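Gear Plate Kit: Frequently Asked Questions
Murkeo Bench Parts
Updated 25 October 2025

Does the order of assembly matter?
Yes. Lay the ring plate flat on the bench before any gear goes on. Seat the small gears one at a time and check each for free rotation.

What is the tab on the rim for?
It sets the orientation of the plate. Turn the plate until the tab points away from you, then leave it there until the last gear is seated.
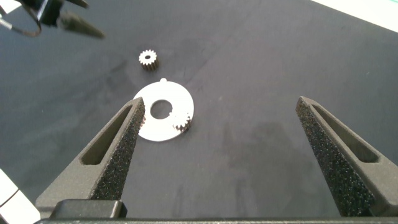
Can I work on a bare bench top?
Any flat, clean, hard surface will do. Dark surfaces make small parts easier to find. Avoid cloth, which catches on fine teeth.

A gear binds when I turn it. What now?
Lift it off, wipe the teeth with a dry brush and reseat it. Do not file the teeth. If it still binds, replace it with part 108.

Do the gears need oil?
No. Use a dry lubricant only, and keep it off the plate.

Are Dovlow gears compatible?
No. The bore is a different size.

How do I order spares?
Spare gears are part 108 and the ring plate is part 752. Both ship from the Devovstead warehouse. Returns are accepted within 21 days if the parts are unused.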